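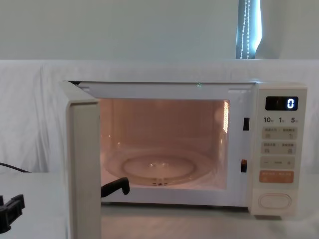
Entretien du four à micro-ondes dans les espaces de restauration partagés

La présente fiche s'adresse aux occupants des résidences et bureaux gérés par Plomcombe. Elle complète le règlement d'usage des cuisines communes et s'applique à tous les étages du site de Resden.

Avant de commencer

Débrancher l'appareil et le laisser refroidir. Se munir d'un chiffon doux, d'une éponge non abrasive, d'un bol adapté au micro-ondes et de vinaigre blanc. Les produits décapants pour four traditionnel, les poudres à récurer et la laine d'acier sont proscrits.

Étape 1. Retirer le plateau et son support

Soulever le plateau en verre à deux mains, puis dégager l'anneau ou le support à roulettes. Laver les deux éléments à l'eau tiède savonneuse. Un plateau encore chaud ne doit pas être plongé dans l'eau froide.

Étape 2. Ramollir les projections

Remettre le support et le plateau en place, puis rebrancher l'appareil. Verser dans le bol 200 ml d'eau et deux cuillerées à soupe de vinaigre, y placer une cuillère en bois pour limiter le risque d'ébullition soudaine, et chauffer à pleine puissance pendant 90 secondes. Garder la porte fermée encore quelques minutes, puis sortir le bol avec précaution et débrancher de nouveau.

Étape 3. Essuyer la cavité

Passer le chiffon humide sur le plafond, les parois et le fond. Ne pas laisser d'eau pénétrer dans les grilles d'aération. La plaque de protection du guide d'ondes, lorsqu'elle est apparente, se nettoie sans appuyer et ne se retire jamais.

Étape 4. Nettoyer la porte et les joints

Essuyer le pourtour de la porte et la surface d'appui correspondante. Une porte voilée ou un loquet endommagé impose la mise hors service immédiate.

Fréquence et signalement

Les projections sont essuyées après chaque utilisation ; le nettoyage complet est effectué une fois par semaine. Toute anomalie est déclarée au service technique, poste 11, en précisant l'étage et l'emplacement de l'appareil.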